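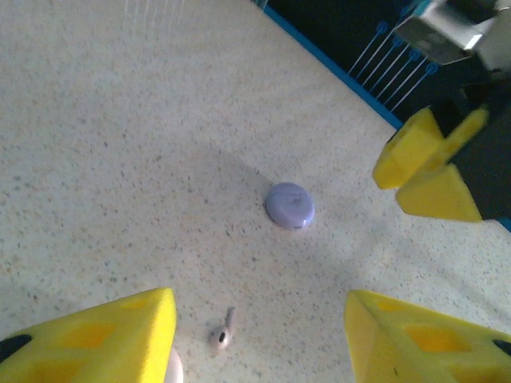 Earbud charging case

An earbud charging case is the little lidded box that wireless earbuds live in when they aren't in your ears. It stores them, it charges them, and in my house it also gets lost under the couch cushions. I've been writing up small everyday gadgets for the Hokthorpe household pages for a while now, and this is the entry people write to me about the most (mostly to tell me where they found theirs!).

Most cases are small enough to close your hand around, with rounded corners so they slide in and out of a pocket. Some are nearly egg-shaped, some look like a bar of hotel soap, and a few of the older ones are long and flat like a glasses case. Lavender and other pale purples are popular, and I'm fond of them myself – a lilac case is a lot easier to spot at the bottom of a black bag than a black one is.

Parts of the case

The body holds the battery and has two shaped wells, one for each earbud. Over that sits the lid, on a hinge at the back, and when it's shut you just see a thin seam running across the shell. The charging port is usually on the bottom or the back. Inside the wells there are small metal contacts that meet matching ones on the buds, and magnets that pull each bud down into place. I love that little click.

The earbuds have a rounded head, which goes in the ear, and on many models a stem that hangs down from it. Stem or no stem is a matter of loud disagreement. My friend Morven Galbraith won't wear anything with a stem, and Gregor Geddes says he can't get the other sort out of the case without dropping it.
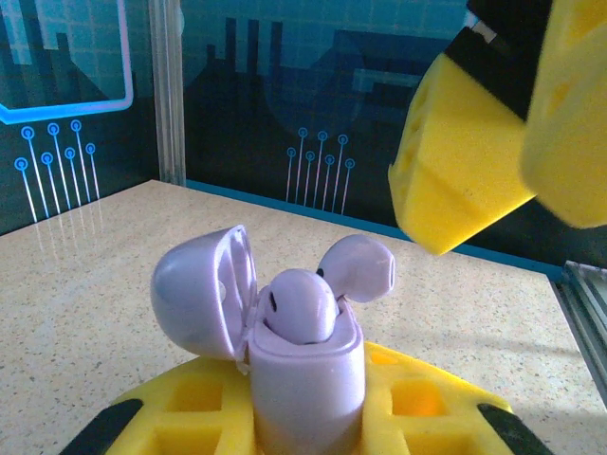
Opening and closing

A one-handed opener hooks a thumbnail under the front of the lid and flips it. I'm a two-hander. Standing the case upright helps, as the buds then sit with their heads up and you can pinch one by the rounded part. If you grab at the stem first, your fingers tend to slip off the plastic.

Going back in, left goes left and right goes right. There's often a tiny letter on each bud, too tiny for me, so I go by shape: the wrong bud simply won't settle. Don't force the lid down. If it stays a bit open, lift the bud out, turn it and let the magnet have another try. 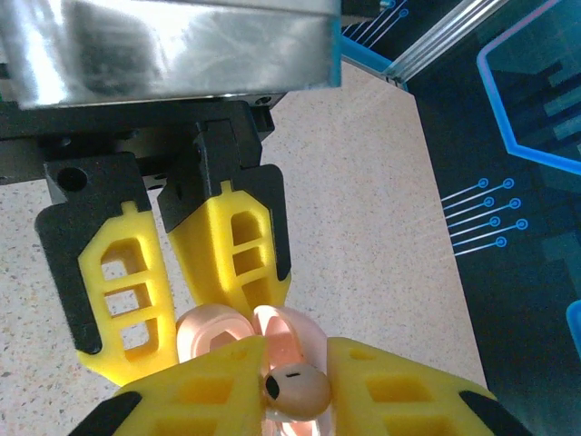
Ear tips and covers

Lots of earbuds come with soft silicone tips in a few sizes, and they're see-through or cloudy more often than you'd think, so a dropped one can vanish on a speckled counter. Chia-hao Choi, who reads these entries for me in Welarow, keeps his spares in a pill box. Mine are in a teacup. You can also buy a slip-on cover for the case itself, in silicone or hard plastic, handy if you carry keys in the same pocket.
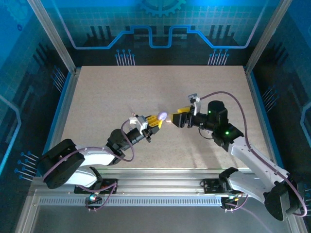 Cleaning and sorting

I clean mine at the table with everything laid out where I can see it, the case on one side and the small bits close by. A dry cotton swab does the wells, a soft brush does the speaker mesh, and a barely damp cloth does the shell. No water in the port, please! Let it all air for a few minutes before the buds go back in.

See also: Headphones; Charging cable; Pocket lint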